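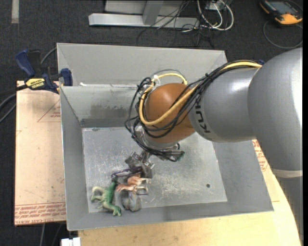

Figurines dans un bac en tôle grise, dont un dinosaure vert.

Bacs de tri et figurines : vos questions

Quel bac choisir pour des petites figurines ?
Le modèle Brodum ouvert, en tôle, à parois évasées. On voit tout d'un coup d'œil et la main passe facilement. Le Jastau est plus profond et convient mieux aux peluches et aux véhicules.

Le fond se raye-t-il ?
Oui. La tôle se marque à l'usage, avec des rayures fines et des zones plus claires. Cela ne gêne pas l'utilisation et n'est pas couvert par la garantie de 2 ans.

Comment enlever une trace brune sur la paroi ?
Eau tiède, savon noir, éponge douce. Laissez agir quelques minutes, rincez et essuyez. Pas de paille de fer. Si la trace reste, elle est probablement dans la tôle et ne partira pas.

Peut-on mélanger les animaux et les dinosaures ?
Oui, si les figurines sont de taille proche. Les pattes fines se tordent sous le poids des grosses pièces : posez les animaux à quatre pattes sur le dessus.

Faut-il laver les figurines avant de les ranger ?
Un passage à l'eau savonneuse suffit. Séchez-les bien, surtout les modèles creux. Le lave-vaisselle est déconseillé pour les figurines peintes.

Quelle charge le bac supporte-t-il ?
100 kg posé au sol. Sur l'étagère Huttunen, répartissez le poids et ne superposez pas plus de deux bacs.

Vendez-vous des couvercles ?
Pour le Jastau seulement. Le Brodum n'existe qu'en version ouverte.

Où retirer une commande ?
Au dépôt Traltel, du lundi au vendredi. Pour un retour ou une pièce manquante, demandez Pirjo Hyvönen au poste 380, en indiquant le numéro de commande.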